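Grade the Log, Not the Demo

18/07/2022

The student manipulation challenge at Evness closes its second season in August, and the rules group has asked for comments on scoring. I have supervised a team there for both seasons. My comment is that the final demonstration carries too much of the grade, and that the trial log should carry most of it.

Under the present rules a team gets 3 attempts in front of the judges. The best attempt counts. A team that succeeds once and fails twice scores the same as a team that succeeds every time, provided the best runs match. The rule was written so that a loose connector on the day would not sink a season of work. I understand the motive. The effect is that students tune for one good run. They pick the starting pose that worked last night, tape down marks on the table, and avoid touching anything until the judges arrive.

Our team logged 435 trials on the plate task between the start of the term and the first check. Of those, 57 ended in a dropped or shifted plate, and the students wrote a cause next to each one. That sheet is the best piece of engineering the team has produced. It earned no points, because the rules have no line for it. 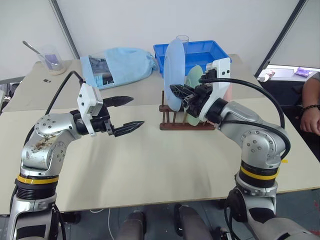
My argument about scoring rests mostly on contact, so the plate task is a good place to start. Students who come from programming tend to treat a grasp as a position: send the gripper to the right coordinates, close it, lift. That works on foam blocks. It works badly on dishes, where the object is thin, stiff and held by something else. With the right gripper against the pale blue plate in its wooden rack, the pegs and the other plates are part of the problem whether or not the code mentions them. A small error in the approach angle may be absorbed by the rack on one trial and may wedge the plate on the next. The camera view can look the same in both cases. Only repeated trials, with the outcome written down, separate a method that works from a method that got lucky.

The usual objection is that logs can be faked. They can. So can a demonstration, by the means I listed above, and those means are legal. A log is harder to fake well than people assume. Motor current, joint positions and time stamps have to agree with one another across hundreds of trials, and a judge who pulls ten at random and asks the students to explain them will learn a great deal in a quarter of an hour. The team from Borkach kept its records this way last season without being asked. When one of their runs stopped halfway, they could point to the joint and to the earlier trials where the same fault had begun to show. They placed near the bottom.

A second objection is cost to small teams. Two-arm setups are slow to run, and a school with one machine and a shared room can't collect what a larger program can. I would set a fixed number for everyone. 200 trials is enough to show a failure rate and is within reach of a team that meets twice a week. Anything past that would earn nothing extra. The Dahlgren entry last year came from a very small group, and they would have cleared that number with weeks to spare.

There is also the matter of what gets left on the table. Many teams clear the surface to bare wood or plastic before every session. I have told mine to stop. A bin behind the rack, a cloth bag next to it and a beaker in the corner are the ordinary conditions of a kitchen or a workbench, and a controller that needs them gone has not been tested on the task as written. The rules should say that a log collected on a cleared table counts for half. I expect complaints about this one.

The software side needs less change. Most teams now use the Grotine logging template, which records the raw streams and leaves one free text field for the operator. I would make that field required. "Failed" is not an entry. "Left finger met the rim before the right, plate turned" is an entry, and a student who has written that sentence forty times will start to think about finger alignment without being told to.

My proposed split is seventy percent for the log and its defense, thirty for the demonstration. The demonstration should stay. Parents come to it, and the students like it. All the attempts should count toward the score, averaged, with one restart allowed for a hardware fault that the team can identify on the spot.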